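The Bell at Urnasell

Sanne Coppens had wanted to ring the big bell since she was six, and now she was 54 and standing at the bottom of the tower with her hands on the rope!

"Not yet," said Lieven Dekker. "You'll go up with it."

She let go. Everyone in Ornstead had heard about the boy who went up with it, years ago, and came down with two broken ankles and a free lunch for life at Hendriks. Sanne had always thought the lunch sounded like a fair trade, but she had a bus route to drive in the morning.

The bell was called Mandoreo. It weighed more than her bus, or so Lieven liked to say, and it had hung silent for most of her life while the town argued over the beams. Then the new beams came in May, lovely pale things that smelled like a sawmill all the way down the stairs, and suddenly there was a notice in the bakery window. Ringers wanted. No experience needed. Sanne had read it twice with a loaf under her arm and run (really run, in her work shoes) up the hill to Urnasell.

There were five of them that first night. Nele Verbruggen had rung as a girl and still had the shoulders for it. Seo-ah Byun taught piano and kept tapping the rhythm on her own knee. Sandamali Matubbar had come to get out of the rain and stayed for the biscuits, and she was the best of them by a mile, which made Nele wild.

"You don't pull it," Sandamali said, when Sanne asked how she did it. "You just sort of agree with it."

Sanne tried agreeing with it. The rope came down soft and fast, the striped woolly part slid through her fingers, and then far over her head something enormous turned over in its sleep. She felt it in her teeth. She caught the rope late, much too late, and Lieven grabbed the tail and they both went stumbling into the coats.

"Again," she said.
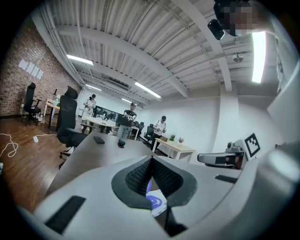 They rang all through the autumn. Sanne practiced on the bus at red lights, arms up, arms down, and her passengers got used to it. One of the schoolkids started doing it back to her from the rear seat. She learned to stand with her feet apart and her eyes on Seo-ah's hands, and she learned that the sound arrives after you've done the work, so you have to trust it's coming.

And then it was the night itself, with frost on the steps and what looked like the whole town down in the square. Lieven had said 100 people if they were lucky. Nele put her head out of the little window and pulled it back in again.

"It's more like 600," she said. "They've brought soup."

Sanne's mouth went dry. Seo-ah squeezed her elbow. Sandamali finished a biscuit, brushed off her hands and took hold of the treble.

"Look to," said Lieven, very quietly.

Sanne reached up. The wool was warm already from somebody else's hands. She thought of being six in a red coat, asking her father why the bell never said anything, and she breathed in and pulled, and up in the dark Mandoreo began to swing.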